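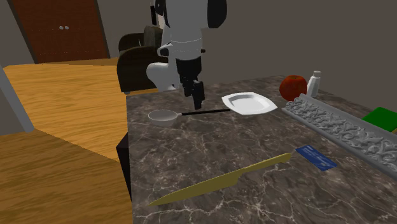
Week 6: Rivers That Run Under the Ground

Welcome back, everyone! Last time we stayed up in the daylight with lakes and wetlands, and this week we go down into the limestone, where a good part of the water in the Sornel hills spends its time. I love this topic, so please forgive me if the notes wander a little.

Rain picks up a bit of carbon dioxide from the air and a good deal more from the soil, and that makes it a weak acid. Limestone dissolves in it, very slowly, along cracks that were already there. Give it long enough and a crack becomes a pipe, and a pipe becomes a passage you could walk through (or crawl through, if you're me).

The Rusesano cave system is our main case for the term. It has 13 mapped entrances and more than 1000 meters of passage, and the lowest chamber lies 162 meters below the plateau. Streams vanish into sinkholes at the top and come out again at Sundwood Spring, which is cold, clear and well worth the muddy walk.

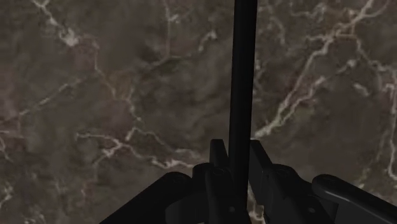
How do we know it's the same water? The usual way is a dye trace. A harmless dye goes in at the sinkhole, and samples are taken at every spring nearby until the color turns up. In our October trace the dye took 240 hours to reach Sundwood, and that was in a dry spell. After heavy rain it can be a good deal faster, so do keep the weather in mind when you compare traces!

Words to know: karst, sinkhole, spring, water table, dye trace.

For next time, read the Žukauskas field guide, the chapter on springs, and sketch the path you think a raindrop would take from the plateau to Sundwood. Sketches are due December 15, 2024, and pencil is fine.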